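How to record a pick-and-place set with hand grippers
Drercombe Robotics Club – how-to pages

This page is for anyone taking a turn on the sorting task for the Kindow project. It covers setting up the table, doing the recordings and putting them away so that somebody else can find them. Zainab Effiong wrote the first version, Fiachra Moriarty lost it, and I have put it back together from memory and a good deal of shouting across the kitchen.

You will need:
a table with a cloth on it
a shallow open box
a mixture of fruit and veg, nothing squashy
the pair of hand grippers, charged
a partner who can read a checklist without adding to it

Step 1. Lay the table

Put the box down first, on the left, a little askew. New members always want to line it up with the edge of the table. Resist. If every recording has the box dead straight, the model learns that boxes are always dead straight, and then meets a real kitchen and sulks.

The food goes to the right of the box with a strip of bare cloth between them. Bunch it up so that some things hide behind others. Mix your sizes and mix your colours, but put in a few things that are nearly the same colour as each other, because that is where the trouble starts. Carrot beside orange is a club favourite. So is water chestnut beside anything, as it is dark, shiny and has a silly tuft.

Leave something tall on the table that isn't part of the task. A jug does nicely. It stays where it is for the whole set. 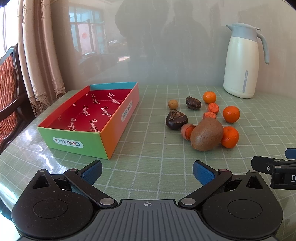 Box to the left, food to the right, fingers open over bare cloth.

Step 2. Check the grippers

Open and close each one fully, twice. The pads should meet flat. If they meet at an angle, tell Modupe Garba and do not "just give it a tweak" – we are still living with the last tweak.

Wipe the pads if anyone has been handling cut carrot. Then hold both grippers over the table and look at the preview. You want the fingertips, the box and all of the food in view at once. Tall people will need to bend their knees. Fiachra says this is discrimination and has been told to bend his knees.

Step 3. Do the picks

Start with the fingers wide open over an empty bit of cloth and hold still while your partner says "go". Then:

Choose one item. Decide before you move, as dithering in mid-air gets recorded along with everything else.
Come in slowly and close on the widest part.
Lift straight up, clear of its neighbours.
Carry it across and lower it into the box. Lower it. Dropping a kiwi from a height is quicker and more fun, and we have to throw the recording away.
Open, back off, return to where you started.

One item is one recording. Carry on until the food has all gone across, then tip it out and arrange it differently. Twelve layouts make a full set, and you should swap with your partner after every 4 or your wrists will complain.

Round things roll. If an orange escapes, let it stop, then pick it up from wherever it has ended up. Those recordings are worth keeping. If it reaches the floor, stop and start again, and please do look under the chair afterwards (Yetunde Tijani found a longan there in August, and it had not improved).
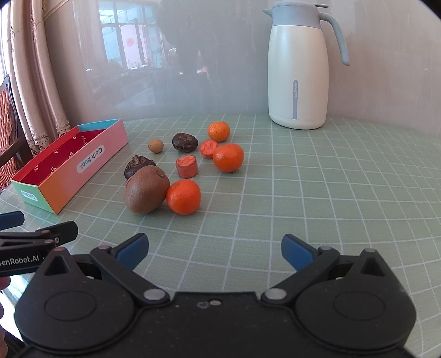

Do we have to use real food, or will plastic do?
Real food is better for this task. Plastic fruit tends to be the same weight and the same shine all over, and the gripper copes with it so easily that we learn very little.

Step 4. Name and save

Use the layout number, then the item, then your initials. So Adesuwa Ibrahim's second carrot in layout 7 is 07-carrot2-AI, and yes, she has heard the joke about her initials.

Copy everything to the Amadi drive before you leave. Watch one recording from the start of the set and one from the end. If the second is blurry, the lens has a thumbprint on it, and you will want to know that today.

Our target for the Zenden students' day is 1000 good recordings. The drive holds 3557 files, which sounds marvellous until you open a few.

Step 5. Clear up

Grippers go back on charge, cloth gets wiped, box goes on the shelf. Cut carrot goes in the compost. Whole fruit goes back in the bowl for next time, and it is not a snack, however long the session was.

Page last changed Thursday, September 15, 2022. Corrections to Zainab, who keeps a copy now.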